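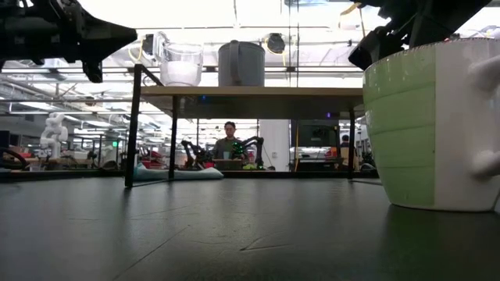 Two grippers over the bench, with a green and white mug at the front and two pitchers on the raised table.

Home | Kitchen | Workshop | Storage | Buying guides

Planning a two-arm bench: what to measure and what to budget for

Print this page | E-mail this page

By Yuxi Xu

These notes are for anyone setting up a pair of small robot arms to handle kitchenware, whether in a shared workshop or a large utility room. They cover what to settle before an order goes in. Prices change too often to print. The order of the decisions does not.

Start with the objects

List the things the arms are meant to pick up before reading any arm's data sheet. Weigh each one empty, then weigh it full. A pitcher that is trivial when empty can be beyond a light arm once there is water in it, and the quoted payload normally has to cover the gripper as well. If the gripper weighs 400 g, take that off the figure first. Then take off a further margin for working at full stretch, where most light arms are at their weakest.

Measure handles with callipers. Three numbers are needed for each: thickness, width, and the clearance between the handle and the body. Mug handles cause more trouble than pitcher handles. The gap is small, the section is often thick and rounded, and a gripper with flat fingers will meet it on a line of contact a few millimetres wide. Budget for a second set of finger pads in a softer grade and try both.

Clear plastic deserves a line of its own in the plan. Depth cameras read it poorly, and the usual answers are a second camera, a matt coating or an opaque substitute. The substitute is the cheapest. Keep one clear item on the list if the finished job will involve clear items, and leave it until the opaque ones are reliable.

The bench

Fix the height last. Clamp the arms to a temporary board, run them through the full reach, and mark the limits on the surface with masking tape. The usable area is the part both arms can reach with the wrist pointing down, and it is always smaller than the drawing suggests.

A raised table on the bench is worth having if the job includes shelves or worktops at two levels. Check these before buying one:

- Leg spacing. The arms must pass outside the legs, or the legs must stand outside the arms' path.
- Top overhang. Fingers coming in at an angle will strike a deep overhang.
- Feet. Thin metal legs slide on a smooth surface. Stick rubber pads under them or screw them down.
- Stiffness. Press on one corner. If the opposite corner lifts, shim it.

Matt dark tops cut down glare under strip lights, but they show every scratch. Accept this or lay a replaceable mat. A glossy top looks better for a week and then costs time in camera set-up.

At Wollthorpe we allowed 2 m of clear floor behind the bench so that a person could walk past without entering the reach of the arms. Mark this line on the plan early – it usually decides which room the bench goes in.

Cables and power

Cable routing is left out of most first budgets. Allow for longer leads than the maker supplies, clips every hand's width along the arm, and a slack loop at each joint. Run the joint to both ends of its travel and check the loop by hand before switching on. Use a bright colour for any lead that hangs in the working area, and keep signal leads apart from power leads where they share a tray.

Put the emergency stop where it can be reached from the normal standing position, and a second one at the far end of the bench. Use a separate switched supply for the arms so that the computer stays on when they are cut.

Quotations

Ask for the same items from every supplier, on one sheet:

1. Arm, controller and leads, priced separately.
2. Gripper, with the adaptor plate if one is needed.
3. Spare fingers and pads.
4. Delivery, including lift or stairs.
5. Software licence, with the renewal cost.
6. Repair turnaround in working days.

We asked Wiro, Furtună and Sovier. Two of the three had left out the adaptor plate, and one had quoted the licence for the first year only. None of this was hidden; it was simply on another page.

Lead times need the same care. Order the grippers with the arms, even if the choice of fingers is still open. Arms without grippers will sit in their boxes, and the warranty may run from delivery.

Running costs

Set-up and calibration took us roughly 168 hours of labour, spread over several people, before the arms did any useful work. Put labour in the budget at its real rate. Consumables are modest by comparison: pads, tape, cable ties, replacement crockery. Buy mugs and pitchers in duplicate from a line that is likely to stay in stock, as a change of handle shape means measuring and tuning again.

Hold back part of the money until the first month is over. Ours went on a stiffer mounting plate and better clamps – neither was on the original list. We review spending every October, and the spare finger pads are now a standing order.

E-mail the author | Print this page
Shares: 14 | Comments: 3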